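Carpet tiles: quarter-turn or monolithic for a long corridor?

kkairys
Jul 7, 2018
We have 67 feet of office corridor to redo over a raised slab. The supplier (Lammers) recommends monolithic, all tiles in one direction. The old install was quarter-turn. Traffic is moderate, mostly desk chairs and mail carts. Does the layout affect wear, or only looks?

drester_floors
Only looks, in my experience. Pile direction changes how light hits the tile. Wear follows the traffic lane either way.

Villham
Disagree. With monolithic you get a visible lane sooner. Quarter-turn breaks up the shading, and a replacement tile blends in better. We have 1088 tiles down on one floor and I would not go back.

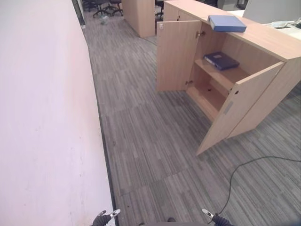
Can tackifier be skipped if the tiles have a heavy backing?

Only in small rooms. In a corridor with carts, use releasable adhesive at the perimeter and on a grid, or over the full area if the tile maker calls for it.

drester_floors
Villham, "blends in better" depends on dye lot. A new tile next to one with more than 2000 days on it will show in any layout. Keep attic stock from the same lot and rotate it in.

Villham
Agreed on attic stock. Still don't agree on shading.

kkairys
Noted. Isla Nisbet in our facilities office wants quarter-turn anyway. I'll order 100 spares from the same lot and start from the center line in December.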